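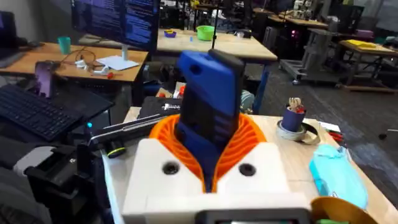
Le gobelet bleu foncé et ses petits outils, le rouleau de ruban argenté, la pince à manches rouges : bienvenue côté bricolage.

Bureaux habités – la galerie de l'atelier Prirgate
Mise en ligne le mardi 14 octobre 2025

J'adore les bureaux qui servent ! Ceux où l'on retrouve un câble enroulé à côté d'un rouleau de ruban, un tissu jeté là entre deux gestes, un clavier posé de travers sur ce qui restait de place. On m'a souvent demandé de photographier l'atelier « bien rangé », et chaque fois je reviens avec des images de tables en plein travail, parce que c'est là que mon œil s'arrête.

Cette page continue la série commencée en juin, quand Jaqueline Magaña m'a prêté les clés un dimanche matin (merci encore, et pardon pour le café renversé). L'idée n'a pas bougé : on prend la table comme elle est, on ne pousse rien, on ne redresse rien. Les légendes viennent de moi, sauf quand les gens de l'atelier m'ont soufflé mieux.

Le bois clair
Quel plaisir, ces plateaux de bois clair ! Tout s'y détache : le rouge des manches de la pince, le bleu pâle d'un chiffon froissé, le ton sombre du câble en boucle. Sur un plan de travail sombre, j'aurais perdu la moitié des couleurs.

Le gobelet à outils
Mon sujet préféré, je l'avoue. Il y a des gens qui achètent des rangements à compartiments, et il y a ceux qui prennent un gobelet et plantent tout dedans. Des pointes rouges, des pointes brun clair qui dépassent, et la main va droit dessus. Elaine Moura m'a fait remarquer qu'on reconnaît l'humeur d'une semaine à ce qui reste dans le gobelet le vendredi. Je vais vérifier !

Ruban et câble, voisins de toujours
Je ne sais pas pourquoi ces deux-là finissent toujours ensemble, mais je les ai trouvés côte à côte sur presque toutes les tables où j'ai travaillé, chez moi aussi. Le ruban argenté prend la lumière de façon magnifique, presque comme un bijou. Le câble, lui, dessine sa boucle tout seul.

La pince à manches rouges
Impossible de la perdre de vue, et c'est bien tout l'intérêt de cette couleur. Feng-yi Huang défend les manches rouges contre tous les autres (le débat a occupé une pause entière, avec arguments et démonstration). À la maison j'ai la même teinte sur un vieux sécateur, et je confirme que ça se repère jusque dans l'herbe.

Le chiffon bleu clair
Froissé, étalé vers le bord, il fait un vrai paysage avec ses plis. J'ai passé un long moment à regarder celui-là. Pour moi un bureau sans chiffon n'est pas tout à fait un bureau de bricolage, et celui-ci a exactement le bleu qu'il fallait à côté du bois.

L'objet bleu à face noire
Haut, arrondi au sommet, avec ses fentes horizontales sur le côté : voilà la forme qui attire le regard au milieu de tout le reste. J'aime beaucoup le contraste entre cette bande noire bien droite et le bleu qui l'entoure. Mawuli Alhassan trouve qu'il a un petit air de boîte aux lettres, et depuis je ne peux plus voir autre chose.

Côté écrans
À l'autre bout, ambiance différente : un clavier noir en biais, un téléphone dressé avec son écran violet, et plus loin un moniteur couvert de texte blanc sur fond sombre, sur son support blanc. Ce violet, quelle chance ! Il donne une touche de couleur inattendue à un coin tout en noir.

Quelques mots pratiques
Les tirages de la série seront accrochés dans l'entrée de Prirgate, format carte postale pour la plupart, plus grand pour ceux que l'atelier a choisis. Ningsih Wibisono s'occupe de l'accrochage et elle a déjà prévu une rangée au-dessus des casiers. La série compte maintenant 20 images, et j'ai promis de m'arrêter avant que le mur soit plein – promesse fragile.

Si votre table mérite sa place ici, écrivez-moi par le formulaire de contact, en précisant les heures où la lumière est bonne chez vous. Ne rangez rien avant ma visite, s'il vous plaît ! Les chiffons, les bouts de ruban, les tasses, je prends tout.

Prochaine étape : l'étagère aux bobines, que je garde en tête depuis juin.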